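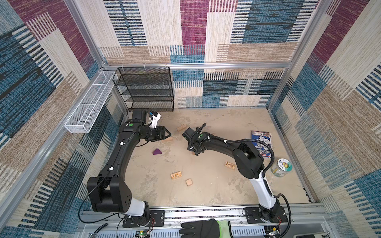 About Flallano

Flallano is a small company that teaches robots by hand. Our customers send us a task, for example to put parts on a shelf or to sort blocks by their print, and our operators show this task to a pair of robot arms again and again until there is enough good material to train on. We do not sell robots. We sell the showing, and the careful notes which come with it.

How we began

The company was started by Ingvar Egilsson. Before, he was repairing packing machines at Norðdahl, and he spent many evenings writing programs for an arm that had to pick up a small box. Each time the box was changed, the program had to be written again. One evening he switched off the motors, took the arm by the wrist and moved it through the whole job with his own hands, while the computer was recording. The first result was quite bad. The second week was better, and in the third week he rented a room and bought a used arm with his own savings.

We are now 12 people. Most of us did not study robotics. We have a former dental technician, a piano teacher, two people from the fish industry and one who was making wedding cakes. What we look for is a calm hand and patience with a task that fails many times before lunch.

What we do

There are two ways of working in our house, and we use both.

Showing by hand. The operator holds the arm directly and leads it through the motion. The joints are made soft for this, so the arm follows with little force. It is good for slow tasks with contact, such as pushing a block against another one or closing a lid. It is less good when both arms must move together, as one person gets tired and begins to pull unevenly.

Showing by remote control. The operator sits at a desk outside the cell with a pair of smaller arms, which we call the leaders. What the leaders do, the arms in the cell do also. Operators need some weeks to become good in this. In the beginning everybody closes the gripper too late. We prefer this way for tasks with two arms, and for all tasks where the wrist cameras should have a free view of the objects.

Every recording is watched by a second person, who did not make it. This person can accept it, refuse it, or accept it with a remark. A recording with a mistake is not always thrown away. If the gripper misses a block and the operator corrects it in a natural way, we keep it and mark the place, so the customer can decide.

Our cells

We have 4 cells, and all of them are built in the same manner. Two arms stand on one rail at the front, and the frame is made of aluminum profile. The walls are covered with printed fabric panels, and we own many patterns. A robot which has learned in front of a plain white wall only can become confused when somebody hangs a calendar there, and therefore we change the panels, the floor covering and the shelves between the sessions. We also put things inside which do not belong to the task, such as a magazine or a plastic jar. The robot should learn to leave them in peace.

The software for recording is our own and has the name Loltotach. It saves the joint positions, the gripper opening and all camera pictures with one common clock. Customers receive the files in their own format if they tell us before the start. Changing the format afterwards is possible, but it takes time and we must charge for it.

Setting up between the takes

A person resets the objects after each take. This work looks simple, but a large part of the quality comes from it. If the block lies always in the same spot, the robot learns the spot and does not learn the block. Our operators follow a list with positions made by chance, and they wear work gloves when they reach over the rail. The arms must be on hold before a hand goes in, and the person at the desk says this loudly and waits for the answer. We do not make exceptions from this rule, also not for visitors and not for Ingvar.

A project we like to show

For Plorkska, a maker of wooden teaching toys, we recorded the sorting and putting away of blocks. There were plain blocks, printed blocks and flat triangles, and the triangles gave us the most trouble because a gripper with two fingers does not easily lift a thing which lies flat. Our operators found that one can push the triangle with one arm against the finger of the other arm and then turn it up. We delivered 1386 accepted takes. The customer uses them today for the packing of mixed sets.

Work with us

We take new operators two times in the year. The next training group begins in March. You do not need a diploma, but you must come for a trial day, at which you sit at the leader arms and try to stack blocks. Please do not practice before, it does not help. We speak English at work, and nobody's English is perfect, so do not worry about yours.

If you are a customer with a task, please write to us with a short film of a person doing it, the size and weight of the objects, and the type of your gripper. We answer within 2 working days. If we think your task is not suited for showing, we will say so in the first letter.

This page was last changed on March 6, 2024.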